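Udico Roller Shade, Gray

I put off buying shades for the back room for two years. It had an old bedsheet on a tension rod, and every afternoon the sun found the gap and landed right in my eyes. So when I finally added a roller shade to the shop, I hung one at my own place first and lived with it through April before I let anybody else order one!

It's a plain gray shade on a roller with a slim bar along the bottom, and it goes up or down with a light tug. No beaded chain (my cat ate the last one, or tried to), no remote, no app. You pull, it stays. You pull again and let it ride up with your hand on the bar. Don't just let go, it'll snap up and scare you half to death.

The color is the part I get asked about most. I'd call it a middle gray, a bit on the warm side once it's up against white paint. In the morning it looks lighter than you'd expect and by four in the afternoon it has gone softer and darker. If you're trying to match something exact, ask me for a swatch. They're free and I have a whole shoebox of them.

Light: it's a room darkening shade, so you'll still get a thin line of daylight down each side if you mount it inside the window frame. Mount it outside and go a couple of inches wider than the opening and that line pretty much goes away. My friend Fanni Oláh did hers that way in a bedroom that faces a parking lot and she sleeps until nine now, which I'm a little jealous of.

Sizes and such

Stock width is 40 inches, and I can trim it down to whatever you need before it ships. The long version drops 79 inches, enough for a tall window or a door with glass in it. Measure the top, the middle and the bottom of the opening and send me the smallest number. Please use a metal tape! The cloth sewing kind stretches, and I've recut shades over it more than once.

Item number is 1564 if you're ordering by phone. In the box you get the shade, 2 brackets, screws and drywall anchors. The anchors are fine for drywall but I'd throw them out for plaster and get something better from the hardware store.

Putting it up

It took me almost an hour, and a good part of that was looking for the pencil. Mark your bracket holes, check them with a level, drill small, screw the brackets in, then click the pin end in first and the flat end second. If the shade creeps to one side as it rolls, put a bit of masking tape on the bare roller on the opposite side, under the fabric. Csaba Szénási taught me that trick back when I was hanging Kravets blinds for a living and it still works on everything. 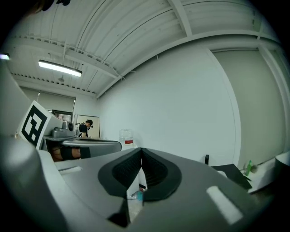 I leave mine pulled partway most of the day, enough to keep the glare off and still have some life in the room. The fabric wipes clean with a barely damp cloth. Skip the spray cleaners, they left a ring on my test piece that I never got out. For dust I run the brush end of the vacuum down it every month or so, whenever I remember.

Things I don't love: the end caps are a shinier gray than the fabric, and the bottom bar can tap the wall on a breezy day with the window open. A felt dot on each end takes care of the tapping. I keep meaning to put those in the box, so if yours shows up without them, email me and I'll mail you a few.

Cut shades can't come back unless I got the size wrong, and then I'll make you another one at no charge. Uncut ones can come back any time in the original tube.

Questions? Write to Hemi Maihi at the Udico shop desk | © Udico Window Goods | Back to top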